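Home Shop Floor Care Buckets Refills Parts About Contact
Search products Go Clear

Drena Flat Mop Set

Item 3148

I've sold mops for a long time and I still get a little silly about this one. The Drena is a flat mop with a two-sided bucket, one side for clean water and one side for dirty, and if you've only ever pushed a string mop around in a gray soup I think you're going to be very happy with it. I was! My kitchen floor was the first thing I tried it on, then my sister's kitchen floor, then the hallway at church (they asked, I didn't just turn up).

So what's in the box. You get the handle in two sections, the mop head, two washable pads and the bucket with its wringer slot already fitted. The handle sections screw together and then there's a little locking collar you push down. Push it until it clicks. I get an email every week or so from somebody whose handle is coming loose and it's nearly always the collar.

The pads are the part I like best. They're a short, dense microfiber with a stiffer strip along each edge, and that strip gets into grout lines much better than the old pads did. We test every pad we carry through 200 machine washes before it goes on the site, and these came out a bit flatter but still picking up. Wash them warm, skip the fabric softener (please!) and hang them up. They'll go through a dryer on low, but I don't bother.

Using it on tile

Sweep first. I know, I know. But grit under a flat pad just travels, and on a polished tile you'll see every bit of it once the floor dries. Then dip the pad on the clean side, pull it up through the slot once, and go in long overlapping strokes, walking backward toward the door. When the pad starts to drag, rinse it on the dirty side and carry on.

For cleaner I use the Cikex neutral concentrate, one capful to a full bucket. You can use less than that. You really can't use more, or you'll get that tacky film that shows footprints, and then you're mopping again with plain water to get rid of it. Vinegar is fine on ceramic and porcelain, but keep it away from marble, travertine and limestone. It etches them, and there's no pad in my shop that'll fix that for you. If you've moved into a place and don't know what the floor is, treat it like real stone until somebody who does know tells you otherwise.

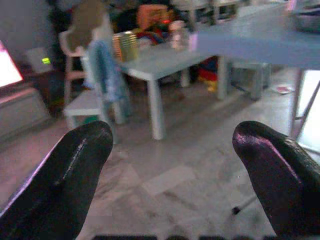
Light floors hide dust and show drips, dark floors do it the other way round, and customers write to me from both camps convinced they picked wrong. My own are pale and I wouldn't swap. What helps with either one is changing the pad sooner than you think you need to. I go through two for the downstairs, three if the dog's been in and out.

Ataahua Harawira, who runs a guest house and buys more refills from me than anyone, dries hers off with a second pad straight after mopping. She says it's the only way she gets a shiny tile without streaks. I tried it and she's right – it's an extra few minutes and it does look lovely, especially near a window.

Sizes and spares

The head is 40 cm wide. That's wider than our older Firis mop, so Firis pads won't fit the Drena and Drena pads will flap around on a Firis. Please check the underside of your mop head before ordering refills, the name's molded into it. If you have a narrow powder room you may want to hang on to your Firis for in there. The Tremblay bucket fits both heads, by the way, so if you already own one of those you can buy the mop on its own and save yourself some closet space.

The pads are rated at 600 grams per square meter, for those of you who like to compare. Refills come in pairs, in gray or blue. They're the same pad – I use gray for floors and blue for bathrooms so they don't get mixed up in the wash.

We were out of the blue for a while and I'm sorry to everyone who waited. More are coming in March, and you can order now and I'll send them out as they arrive. The gray ones are on the shelf.

Replacement collars and wringer slots are on the Parts page. If yours cracked in the first year just write to me with your order number and I'll put one in the mail, no charge.

Page updated 28 Feb 2023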